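Notebook, print shop, Brullorham
9 February 2026
L. Dimitriou

In at six, paper delivery supposed to be here at seven. Not here at seven. Rang the Ristić depot, no answer, rang again, someone picked up and said the load is "released" but not on a truck. Released from what? Same word they used last time. Wrote it down so I can quote it back at them.

Stock count before anyone touched anything:
Full reels newsprint, 45 gsm: 4
Part reel on stand B: maybe a third left, edge damage on the gear side, want to use it for makeready only
Sheets for the flatbed, cream: plenty, ignore
Black ink fine. Cyan low. Magenta fine. Yellow fine, lid was left off again, skin on top, scooped it.

Four reels does the weekly at the full run and leaves nothing sensible for the school paper or the inserts. At 4,000 copies and the smaller page count we get through to the next delivery if the next delivery is real. Told the newsroom upstairs. They want to keep the pull-out. I said keep it or keep the back page color, pick. They'll pick after lunch.

Ran trial on the narrower web this morning. We've been putting it off since June, when the mill changed what it would sell us. Notes so whoever does it next doesnt start from zero:

— Infeed tension at the old setting is too high for this width. Wandered left straight away, break at the second former inside a minute.
— Brought it down in small steps. Settled at 23 on the dial (the dial, not the readout, the readout still lies).
— Ran clean after that. Slow, but clean. 383 on the counter when I stopped it, first batch of those is waste, rest is sellable if you're not fussy about the fold.
— Fold is off toward the tail. Nip roller on the folder wants looking at, I think the left one is worn flat. Did not open it today.
— Register okay on black and cyan. Magenta drifts when the reel gets small. Known problem, nothing new.
— Show-through is worse on this stock. Photos on page 3 come through onto 4, you can read the headline backwards. Ask the desk to go lighter on solids, or not put a photo behind a photo.

Water balance: had to keep going back to it. This paper drinks. Turned damping up, got scum on the plate edges when I turned it back down too quick. Do it slower.

Blanket wash: we're trying the Dusis stuff because the usual is out everywhere. Smells like floor polish. Takes the ink off all right, leaves a film, needs a second wipe with plain water or the first copies come up gray. Gloves, it dried my hands out.

Plates. Eleven o'clock the processor stopped halfway through page 6 and threw the same error as Thursday. Off at the wall, count to thirty, on again, went through. Ordered nothing yet. If it does it again this week I'm calling the service people whatever it costs, we can't be doing plates by prayer on a press night.

Nerier, our other supplier, finally wrote back about a quote. Price is per tonne, payment up front, no date they'll commit to. Long paragraph about market conditions, I have been in this trade long enough to know the conditions. Forwarded it up with one line, "do we want this". My own view: take a small amount, enough for two issues, even at that price. A weekly that skips a week loses the shops, they give your slot on the counter to somebody's leaflet and you don't get it back. Would sooner pay too much for paper than print a thin paper late.

Somebody asked about going to a smaller format for good. Looked at it again over a sandwich. Cutting the page down saves paper, yes, but the advertizers bought columns by the centimeter and every standing ad has to be made again. The death notices don't shrink, families pay for a size and measure it. Could be done. Not by next issue.
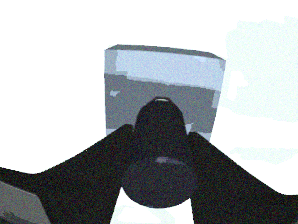
Box-shaped object and black gripper, render, grainy.

Afternoon. Desk chose the back page color, pull-out is dropped this week and goes online. Good. Revised run sheet is pinned by the guillotine, the old one is in the bin, please don't fish it out.

Ristić called at twenty to four. Truck tomorrow, morning, two reels not six. Asked what happened to the other four, got "allocation". Wrote that down too. Two is better than none, it covers the school paper at least if we do it on the narrow web with the 23 setting.

To do
— nip roller, left, open it up and look
— clear the waste from under the folder, it's getting in the chain
— cyan, order, the small tin if they won't send the large
— tell the desk again about solids on 3
— move part reel off stand B before the delivery, need the stand
— reply to Nerier once upstairs makes up it's mind
— lid ON the yellow

Left the press washed down, blankets off tension, main switch off. Back door sticks in the cold, give it a shoulder. Press start for the weekly stays at nine at night unless the truck doesn't show, in that case ring me and we talk about the page count.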